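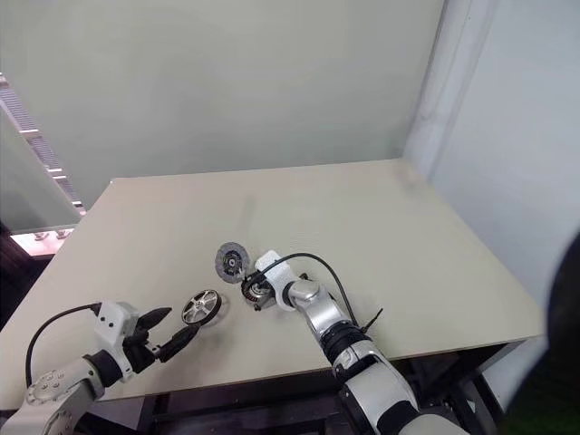 桌面上的小轮子,银色多辐轮圈,黑色轮胎。

零件目录:车轮部分已整理完毕

分类:社内通讯 / 工作间与零件
最后更新:九月

Flunley 模型车社的零件目录从去年冬天开始重做,车轮这一部分现在整理完了,录入的车轮一共 1,213 只。其中大部分来自 Zarkcombe 旧仓库搬来的箱子,另外一批是 Thierry Charpentier 把自己多年攒下的零件交给社里的。目录的打印本放在工作间门口的架子上,需要电子版的社员请写信给 Perrine Bailly,写明要完整版还是只要车轮部分。

先说编号。旧目录按入库先后编号,同一种轮子常常分在好几页,找起来很慢。新目录改成先按轮圈样式分,再按外径分,最后按胎面分。轮圈样式有实心、少辐、多辐、钢丝和“其他”。“其他”这一类现在还比较杂,农用车轮、拖车轮和几种来历不明的轮子都放在里面,以后有人愿意细分再说。多辐类是最大的一类,光是银色多辐配黑胎的就占了好几页,深浅不同的银色没有再往下分,只在备注栏里写“亮”或者“哑”。

外径用卡尺量,量的是装着轮胎时的尺寸。轮胎和轮圈已经分开存放的,两边各写各的尺寸,中间用斜线隔开。早期的几页有人量了轮圈,有人量了轮胎,Nadège Lacroix 后来把这些页重新量过一遍,改动用红笔标在打印本上,电子版里已经是改过的数字。手上还有春天那版打印本的社员请不要再用,可以拿到工作间来换。

轴孔的写法也统一了。圆孔写直径,六角孔写对边距离,轴孔里还留着断轴的写“待取”。待取的轮子单独装在灰盒子里,请不要自己硬拔。上次有一只钢丝轮就是这样弄坏的,辐条歪了,到现在没有配到合适的替换件。

成套的轮子用纸条捆在一起,纸条上写套号。借用时请整套拿走,整套还回来。确实只需要其中一只的,在借用本上写清楚是哪一只,纸条留在盒子里。目录里还有 96 只找不到同伴的单轮,都集中在最后一节,前面加了字母 S。如果你家里正好有一只多余的,请先对照 S 节再决定要不要扔。Murdo Pollock 上个月就在自己的抽屉里找到了一只,和 S 节里的一只胎面、轴孔都对得上,现在那一对已经移到正式的页里了。

轮胎的情况不太一致。老橡胶胎有的发硬,有的发黏,发黏的不能和塑料轮圈长期放在一起,会把表面弄花。这批轮胎已经取下来,撒了滑石粉,用纸袋分装,袋子上的号码和轮圈的号码相同。取用时请把袋口折好再放回去。硬化开裂的轮胎没有扔,仍然登记在目录里,备注写“仅供对照”,做静态模型的人也许用得上。

关于清洁。金属轮圈用软布干擦就可以,缝隙里用旧牙刷。镀层的轮圈不要用酒精,也不要用擦铜水,Lunach 那一套就是这样擦掉了一圈亮面。塑料轮圈可以用温水加一点洗洁精,洗完要平放晾透,不要立着靠在墙边。这条在旧守则里也有,只是印在背面,很多人没看到。

查看轮子是否变形,最简单的做法是把它立在平的桌面上,从正面和侧面各看一次,再慢慢滚半圈。浅色桌面比较好用,黑胎的边缘看得清楚,影子也能帮着看出轮子有没有歪。看完放回托盘,不要留在桌上。小轮子滚到地上以后很难找,夏天有一只前轮在暖气管后面待了好几个星期,目录里一直写着“缺”。

工作间的桌子也请大家爱惜。上胶和喷漆请垫纸板,裁切请用切割垫。已经有人问过能不能在桌面上画一条滚动测试用的直线,暂时不行,可以用美纹纸贴,用完撕掉。

下一步整理车轴和轴套。这部分比车轮麻烦,很多轴没有标记,长度又差得很少。Régis Picard 已经开始做分类草稿,打算先按材质分,再按长度分,螺纹端的单列。对这个分法有意见的,请在开始录入之前告诉他。录入需要人手,每次两到三个小时,会用卡尺就行。定在周日上午 10 点开始,工作间的门提前一刻钟开。卡尺社里有,但有两把的电池快没电了,自己有的请带来。

还有几件零碎的事:

借用本快写完了,新的一本已经放在旁边,旧的那本写满以后再用新的。

从 Zarkcombe 搬来的箱子里还有一些不是车轮的东西,主要是车窗、保险杠和几包没有标签的螺丝,暂时放在靠门的架子底层。认得出是哪种车上的,请在箱子上贴张纸条写下来,不确定的也可以写,后面加个问号。

借出超过三个月的零件请续借一次,在原来那一行后面签个名就可以。查借用本的时候发现有几行没有写姓名,只写了“前轮一对”,请当事人自己补上。

目录里发现错误的,把页码和编号写在打印本最后的空白页上,Perrine 会定期抄走。口头告诉别人的容易忘掉,还是请写下来。

近期内容
· 车轴与轴套分类草稿(征求意见)
· Zarkcombe 旧仓库搬迁情况
· 老橡胶轮胎的存放办法
· 借用本填写说明(修订)
· Lunach 套件轮圈镀层修补记录
· 工作间开放时间调整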